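**Ticket 1027 – Rack drifts off the table in simulation, cup task**

Component: Dralley (bimanual control and sim bridge)
Reported by: Abelardo Ocampo
Opened: 12/22/25
Status: closed, follow-up open on the rack asset
Severity: blocks evaluation, does not affect the real cell

**Report**

Running the cup-to-rack task in the Jetwood workspace with the current Dralley build. The dish rack does not stay on the table. It lifts a little and tilts, sometimes before either hand has gone anywhere near the pegs. The policy then plans to a rack pose that makes no sense and the episode times out.

Out of 76 evaluation episodes overnight, 9 had the rack off the table at the moment the planner asked for its pose. I only noticed because the success rate dropped and nothing in the policy had changed. The same checkpoint was fine in September.

To reproduce: load the cup task with default settings, fixed seed, both arms enabled. Step until the right hand has closed on the cup, then look at the rack pose in the state dump. It doesn't happen on every seed.

**First checks**

Ruled out the policy. Replayed the recorded joint targets from one bad episode with no policy loaded and the rack still lifted. Same steps, same tilt to within rounding.

Ruled out perception too. The pose estimator reports the rack as raised and rotated, and the simulator's own ground truth says the same thing. Perception is right and the rack really is up there. I had suspected the estimator first, as the rack is all thin rods and it has given us trouble before, so an hour went on that.

Gravity is on for the rack body. Mass looks sensible. No leftover fixed joint from the scene builder.

**Contact logging**

Turned on contact output for the rack and both hands and dumped it for the replay. The table contacts disappear a few steps before the tilt begins. In their place there is one contact pair, between the left hand's thumb link and the rack, with a penetration depth far bigger than the solver should ever allow.

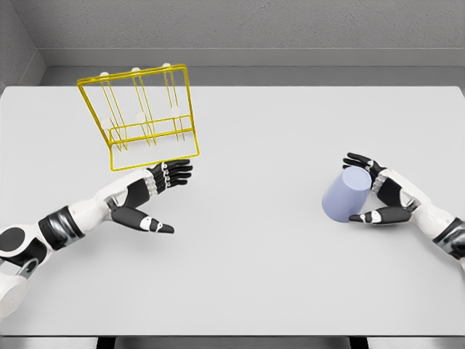 The contact normal points up and away from the hand, and the impulse on that one pair is enough to carry the weight of the whole rack. Once the rack starts to move, the pair breaks and comes back on alternate steps, so in the pose plot it hangs there with a slight tremble.

What doesn't fit is the distance. The visual meshes for the thumb and the rack don't touch at the step where the pair first appears. So either the collision shape is bigger than the visual one, or the contact margin is wrong.

**Collision shapes**

Drew the collision geometry over the visual meshes. The hand is fine, every finger link is within tolerance. The rack is not. It should be a set of capsules, one for each rod. What gets loaded is a single convex hull round the lot, slots included. Anything that goes near the gaps between rods is treated as being inside a solid block.

That also explains a complaint from last month about cups being pushed back out of the rack on placement. I had put that down to the release timing.

**Cause**

The asset converter was moved to Kudex in the autumn. It has a limit of 3000 on the faces it will process for one body. If the mesh goes over that, it skips the decomposition step and writes a single hull. It does log this, but at debug level, and our import script throws debug output away. The rack mesh was re-exported with rounder rods at about the same time, which put it over the limit.

The random start pose of the left arm decides whether the thumb passes through the hull, hence only some seeds.

**Fix**

1. Replaced the rack collision geometry with capsules written by hand in the asset file. The visual mesh is unchanged.
2. Changed the import script so that a skipped decomposition stops the import with an error.
3. Capped the depenetration speed for loose objects in the scene config. It was left at unlimited – a default we had never looked at.

Item 3 would not have fixed this on its own. With the old hull and the cap on, the rack still lifts, only slower.

**Verification**

Re-ran the same 76 seeds with the same checkpoint. The rack stays in contact with the table until first placement in all of them. Success rate is back in line with the September runs. Step time is slightly worse with the capsules, not enough to matter for evaluation. Not measured for training with many environments in parallel.

**Follow-up**

Nechyporuk to check the other assets converted through Kudex for single hulls. The mug tree and the cutlery tray are the likely ones.

Evaluation results from before the fix should be marked in the tracker and left out of comparisons. I've kept the bad replay and its contact dump attached to this ticket, so please don't clear them when the log folder is next pruned.

– Abelardo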